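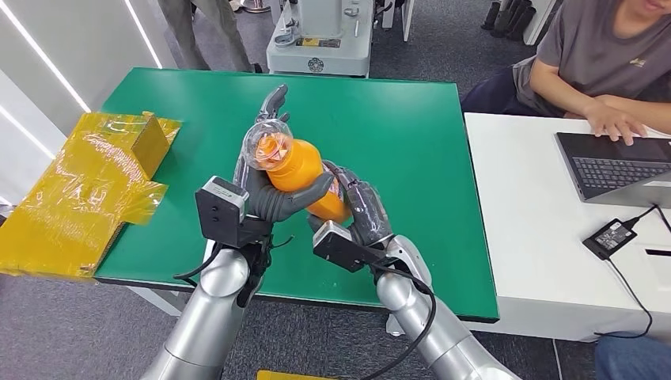 Flaschen mit Überkappe sicher verpacken

Wer schon einmal ein Paket geöffnet hat, in dem sich ein halber Liter Reiniger mit dem Lieferschein angefreundet hatte, der weiß, warum ich mir für dieses Thema gern etwas mehr Zeit nehme. Bei uns in Fadildale gehen im November gut und gerne doppelt so viele Kunststoffflaschen hinaus wie im Sommer, und das meiste von dem, was ich hier aufschreibe, habe ich von Llinos Kneath gelernt (danke, Llinos, auch für die Geduld!).

Was Sie brauchen
Einen festen Karton, breites Klebeband, Packpapier, ein weiches Tuch und einen Tisch, an dem Sie bequem im Stehen arbeiten können. Räumen Sie sich ruhig eine ordentliche Fläche frei, auch wenn es nur um eine einzige Flasche geht.

Schritt 1: Verschluss prüfen
Nehmen Sie die Überkappe ab und drehen Sie den inneren Verschluss handfest zu. Dann die Flasche kurz schräg über das Tuch halten und langsam bis 6 zählen. Bleibt das Tuch sauber, kommt die Kappe wieder drauf. Zeigt sich ein Tropfen, wischen Sie das Gewinde ab und fangen noch einmal von vorn an.

Schritt 2: Gutes Licht suchen
Kleine Risse am Flaschenhals übersieht man furchtbar leicht. Ich arbeite am liebsten unter hellen Deckenröhren und drehe die Flasche dabei einmal ganz herum, schön gemütlich.

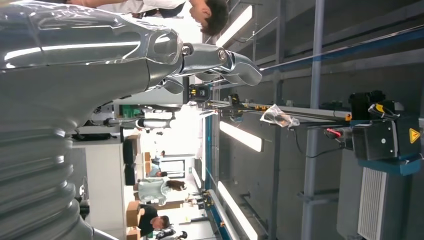
Leuchtröhren unter der Hallendecke

Schritt 3: Karton vorbereiten
Falten Sie den Karton auf und kleben Sie den Boden mit zwei Streifen über Kreuz. Das Band darf an den Seiten ruhig eine Handbreit hochlaufen. Wir nehmen die Größe Skistwood 2, da passt eine Flasche samt Polster gut hinein.

Schritt 4: Einwickeln und einsetzen
Zwei Lagen Papier um den Bauch, eine dritte locker um den Hals. Beim Greifen bitte unten am Körper anfassen und nie an der Kappe hochheben, die sitzt oft nur gesteckt. Die Flasche kommt aufrecht hinein, die Lücken stopfen Sie mit zerknülltem Papier aus, bis sich beim sanften Schütteln nichts mehr rührt.

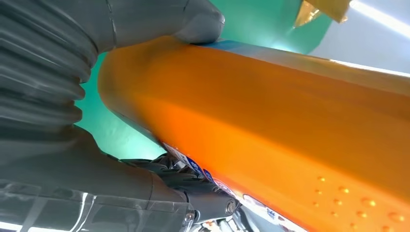
Muss ich die Überkappe extra festkleben?
Meistens reicht die dritte Lage Papier um den Hals völlig aus. Sitzt die Kappe sehr locker, nehmen Sie einen schmalen Streifen Band, der sich später ohne Rückstände abziehen lässt.

Schritt 5: Zukleben und beschriften
Deckel schließen, Mittelnaht kleben, Pfeile nach oben auf zwei Seiten malen. Rhodri Pumphrey schreibt den Inhalt zusätzlich noch auf die Stirnseite, und das habe ich mir inzwischen auch angewöhnt, weil man im Regal sonst jeden Karton einzeln herausziehen muss.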